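Section 2: Setting up your title and ordering your first proof

Welcome back! If you have worked through Section 1 you will already have a Briltolau account, a finished manuscript and, I hope, a cup of something warm beside you. This section takes you from the manuscript on your own computer to a printed proof copy in your hands, and although it looks long on the page, most authors get through it comfortably in an evening. Please don't feel you must do it all in one go. Briltolau saves your place whenever you press Continue, and you can come back the next morning, or in August, and find everything where you left it.

Before you begin

Have these to hand:

Your manuscript, saved as a single file
Your cover artwork, front only for the moment
A short description of the book for the shop page
Your ISBN, if you have bought one yourself

Note: if you haven't got an ISBN, don't go off and buy one in a hurry. You can choose the free Loltent number at step 4, and plenty of our poets and family historians do. The free number lists Loltent as the publisher, so if you would like your own press name on the record you will want to supply your own.

Creating the title

1. Sign in and choose New Title from the menu on the left. Type the title exactly as it appears on your title page, including any little words such as "the" and "a". The subtitle goes in its own box.

2. Choose your trim size. Gauthier is our standard paperback shape and suits novels and memoirs very nicely. Flolberg is the larger one, and is kinder to recipes, photographs and anything with maps in it.

3. Enter your page count. It should include every page in the file – blank ones, dedication, acknowledgements and all. A paperback needs an even number, so if your book comes to 289 pages, add a blank at the back and enter 290.

4. Enter your ISBN, or tick the box for a Loltent number. Press Continue.

Caution: the ISBN cannot be changed after you approve your proof. Read it back slowly, one digit at a time, ideally to somebody else.

Uploading the inside of the book

5. Press Upload Interior and choose your manuscript file. Larger books take a few minutes to go up, and the bar does sometimes sit still for a while near the end. Leave it be and it will get there.

6. When the preview opens, turn through the whole book on screen. I know it's tempting to look at the first chapter and the last and call it done, but the middle is where chapter headings like to slip to the bottom of a page. Look out too for page numbers on pages that ought to be blank.

7. Check your pictures, if you have any. Each one needs a resolution of at least 300 dots per inch at the size it will be printed. Anything lower gets a yellow triangle in the preview. The triangle won't stop you going on, but the picture may well come out soft on paper.

If your book has photographs, we suggest looking closely at one with fine detail in it before you go any further. Zoom in until it fills your screen and see whether the small shapes stay crisp. Pale greys are worth a look as well, as they can fade away on cream paper – choose white paper if you have a lot of them.
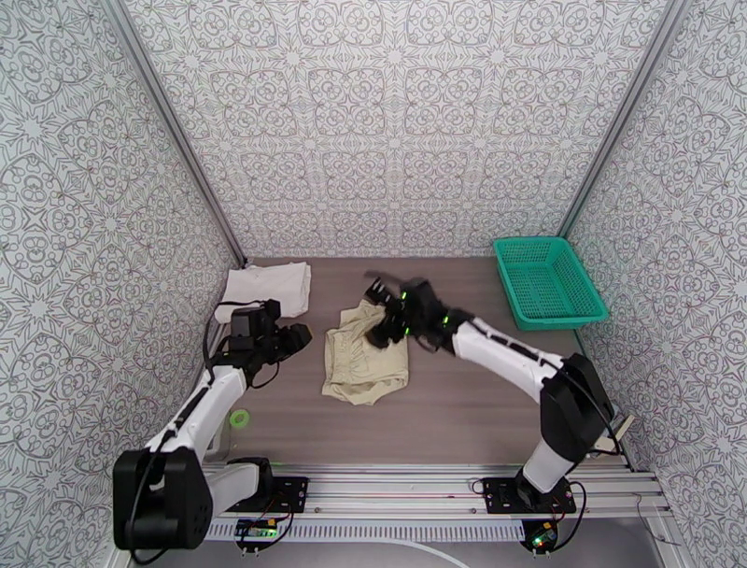 Figure 2. Patterned walls and a folded white cloth.

Once you are content with the pictures, press Accept Interior. You can still replace the file later, right up until you approve the proof, so there is no need to be nervous about this button.

Adding the cover

8. Press Cover, then Upload Front. Keep your title and name well inside the dotted line, as anything outside it may be lost when the book is trimmed.

9. Choose a spine colour and type the spine wording. The width of the spine is worked out from your page count, so if you change the page count afterwards you will need to come back and check this step again.

10. Paste your description into the back cover box. Shorter is nearly always better here. Leave the bottom right corner free for the barcode, which Briltolau adds for you.

Ordering your proof

11. Press Order Proof and check the delivery address. Proofs are usually printed and posted within 7 working days.

12. When it comes, read it with a pencil in your hand. We really do mean the whole book, cover to cover! Mistakes you have read past on screen for months have a way of showing themselves on paper, and it's a good deal more pleasant to find them now than to have a reader point them out at your launch.

13. If you find corrections, mend them in your original manuscript and repeat steps 5 to 7. You may order a second proof if the changes are large ones.

Caution: pressing Approve Proof sends your book to the shop listings straight away. Please don't press it just to see what the next page looks like.

Note: proof copies have a grey band printed across the front cover and can't be sold. They do make lovely presents, though, for patient friends who read the early drafts.

When you have approved your proof, go on to Section 3, where you will set your price and choose which shops may order the book.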